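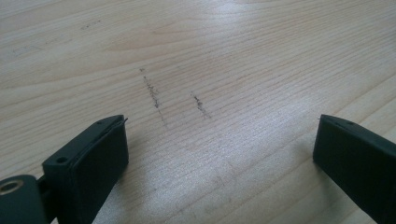
Light wood tabletop with two dark gray streaks running across the grain.

Wirkik Adds Tabletop Care to Its Furniture Repair Program

EMGATE – Wirkik will extend its furniture repair program to wooden tabletops beginning in November. The service covers the cleaning of surface marks, the treatment of light scratches and the renewal of worn finishes.

The program was first offered for chairs and has until now been run from the company's Magalhães workshop. Over the past year the workshop received around 400 requests concerning tables, many of them about pencil marks, smudges and stains on pale wood.

Each tabletop will be inspected before work begins. Surface marks are cleaned by hand along the grain, and sanding is used only where cleaning is not enough – and only with the owner's consent. Most orders will be completed within eight working days.

Tabletops from the Nustivwood line are included at no added charge during the first two months. Schools and libraries may send in several tables under one order.

Requests are accepted at the Wirkik service desk in Emgate, Room 102.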